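# Chapter 6: Sweeping Up

I learned to sweep properly at twenty-six, which is embarrassing, and I learned it in the back hallway of a guesthouse called Stundside. Until then I'd been pushing dirt around with a broom and calling it done. My boss there was Brynhildur Oddsson, and on my second morning she watched me go at the hallway for a while, took the brush out of my hands and told me to go stand by the door and look at the floor. Just look at it! I couldn't see a thing. Then she had me crouch down, and there it all was against the light from the door, a whole gray drift of grit lying in the seams.

So that's where we'll start in this chapter, with looking. If you've worked through Chapter 5 you already know how to clear a room from the top down (shelves, then tables, then seats), and you know that everything you knocked loose up there is now waiting for you on the floor. You'll want the same room for the exercises here if you can get it. A hallway is fine too.

We're going to work on hard floors the whole way through. Carpet has its own chapter. By hard floors I mean tile, wood, stone, concrete, and the kind you'll meet in a lot of older entryways, where odd-shaped pieces of stone are fitted together like a puzzle. Floors like that are my favorite to look at and my least favorite to sweep. On a plain square tile the seams run in straight lines, and you can follow them with the brush. On a puzzle floor they go every which way, so whatever direction you pull, some of them will be running across you.
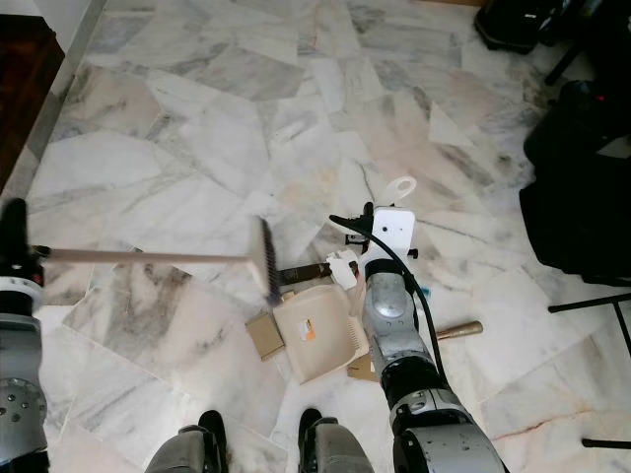
**6.1 Brush, Pan and the Big Bits**

The brush has a long pale wooden handle and dark bristles, and the pan is a plain beige plastic one, lying flat on white marble with gray veins. There's torn brown cardboard down there as well, one piece partly under the pan and a smaller scrap off to the side, plus a couple of sticks. I'd call that a very ordinary floor job. You've got big bits, and whatever small stuff is down in the seams, and you should treat them as two separate jobs.

Do the big bits first, and do them by hand. I know, you've got a brush right there! But cardboard slides and catches and flips over, and a stick will roll ahead of your bristles all the way to the wall. Pick them up. Anything you can pinch between two fingers, pinch. Check under the pan before you start, too. Anything caught beneath it lifts the front lip off the floor, and then half your pile goes underneath.

Now for the sweeping itself. Keep your strokes short, about the length of your forearm, and pull toward the pan. Don't flick at the end. Ming-te Wei and I ran a weekend class together in Trerkham for a couple of winters, and we used to scatter 400 dried lentils on the floor and have people sweep them up and count what came back. (Lentils are great for this. They roll just enough to punish you.) One fellow flicked his way through the whole thing and recovered 273. His second try, with short flat strokes, he got every one but a few that had gone under the radiator, and he was so pleased he asked to do it again.

Hold the pan with the lip pressed down and the back raised a little. When you've brushed the pile in, slide the pan back a few inches and sweep again, and you'll see a thin line of dust where the lip was. Keep sliding and sweeping until the line is too faint to bother with, and get the last of it with a damp paper towel.

**Try it yourself**

1. Before you sweep, crouch at the doorway and look along the floor toward the light. Mark the three dirtiest spots with a bit of tape.
2. Pick up everything you can by hand. Put it straight in the trash, not in a pile.
3. Sweep one half of the floor with long strokes and the other with short ones. Crouch again and compare.
4. Write down which direction worked best for the seams on your floor. You'll need your notes for 6.3, when we get to corners.

**6.2 Choosing Bristles**

Stiff bristles are good for rough floors and soft ones for smooth, and most of us own one brush and use it for everything.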